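[breathnach-walk 418] Re: 高原横断ルートの水場と幕営地について

Kusumaです。返信が遅くなりました。質問ごとに引用して書きます。なお、前提は9月の縦走、北側のClasden登山口から入り、南側のBreathnach村へ下りる行程とします。逆コースの場合は水場の間隔の意味が変わるので、別途計算してください。

> 地図には高原中央部に沢の記号が3本ありますが、9月でも
> 水は取れるでしょうか。古い記録では「豊富」とあるものの、
> 年による差がどの程度かわかりません。

3本のうち、あてにしてよいのは西の1本だけです。残りの2本は伏流しやすく、雨の少ない年は8月下旬で表流水が切れます。私が前回歩いたときも、東の沢は石が湿っている程度で、下流に200メートルほど下ってようやく汲めました。下降点の目印はありません。左岸の草付きのほうが足場は安定しています。

西の沢は水量こそ安定していますが、上流が夏の放牧地にかかっています。煮沸または濾過を前提としてください。濁りは午後に出ます。上部の雪渓の融け水が入るためで、朝のうちに汲めばフィルターの目詰まりはかなり減ります。フィルターは夜間に凍結させると中空糸が破損するおそれがあるので、寝袋の中に入れて寝ることを勧めます。

> 容量は1人あたりどのくらい見ておけばよいですか。

中央部の乾燥区間を通過する日は、行動用と炊事用を合わせて最大6リットルです。これは途中で1泊する場合の値で、1日で抜けるなら大幅に減らせます。容器は1つにまとめず、複数に分けたほうが漏れたときの損失が小さくて済みます。

> 幕営地は湖畔と峠下のどちらがよいでしょうか。湖畔のほうが
> 平坦に見えます。

平坦さだけなら湖畔です。ただし、湖畔は冷気がたまります。朝方の気温は峠下より低く出ることが多く、結露もひどくなります。また、湖の東岸は地面が柔らかく、ペグが効きません。石で固定しようにも適当な大きさの石が近くにないので、張り綱の多いテントは避けたほうが無難です。

峠下は傾斜がありますが、岩陰に2張り分の整地跡があります。風は西から入るため、入口は東に向けてください。日没後に風が落ちるのが通例ですが、前線の通過時は夜通し吹きます。予報で気圧の谷がかかる日は、峠下には上がらず手前の林限界で止めるのが妥当です。

> 村側の交通は、以前の情報のままでしょうか。

変更があります。Votgateの乗合車は夏の間、朝と昼の2便でしたが、9月からは朝の便だけになります。出発は6時半で、満席になれば定刻前でも出ます。昼の便を前提にした古い行程表がまだ出回っているので注意してください。下山日のうちに町へ出る方法は、個人の車を頼む以外にありません。

したがって、下山後は村で1泊する計画にするべきです。宿はCuticoという名の山荘が橋のたもとにあります。予約は電話のみで、夕方以降はつながりにくくなります。食事は到着日の昼までに頼んでおかないと出ません。荷物は登山口へ向かう前に預けることができ、縦走後に引き取れます。貴重品は対象外です。
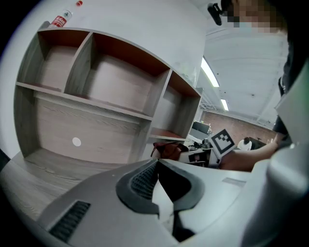 支払いは現金のみです。村に両替所はなく、高額紙幣は釣りが出ないことがあるので、町にいるうちに崩しておいてください。乗合車の運賃も車内で現金払いです。

> 許可証は登山口で取れますか。

取れません。町の事務所で事前に申請します。窓口は午前中だけで、申請の翌日に発行されます。必要なのは旅券の写し、行程表、緊急連絡先です。行程表には幕営予定地を記入する欄がありますが、「湖畔」だけでは差し戻されることがあります。東岸か西岸かまで書いてください。許可証は入山時に登山口で提示し、下山時に村で返却します。

高度については質問にありませんでしたが、1点だけ補足します。Clasden側から入ると初日の登りが大きく、順応の点では不利です。登山口で1泊してから歩き始める行程を強く勧めます。初日に頭痛が出て、安静にしても治まらない場合は、それ以上高度を上げずに戻ってください。中央部に入ってしまうと、どちらへ向かっても長時間ほぼ同じ高度が続き、下げる手段がなくなります。

徒渉点の位置については、手元のGPSログと地図の記載に差があります。どちらが正しいか確認できていないため、今回は座標を書きません。最近歩いた方で西の沢の徒渉点を記録している方がいれば、測地系を明記のうえ、このスレッドに投稿してください。

Arif Kusuma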